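Wrist joint drifting after 1000 cycles

gantrygoose: I re-zero mine every 100 cycles and still end up off at the box corner. Grease or encoder?

mothballs50: Encoder. Bin the grease idea.

tinwhistle: Disagree! Mine was bone dry by March, greased it and it's been lovely since.

gantrygoose: Sim copy of the cell, gripper down at the purple box:

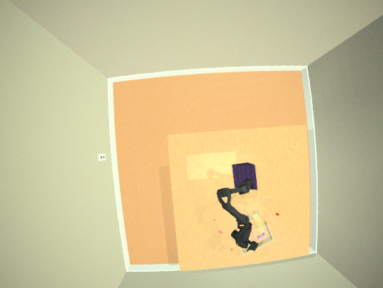

Bovico Arm Maintenance Club

mothballs50: Base is very near the tray, I'd shift the tray before you re-zero.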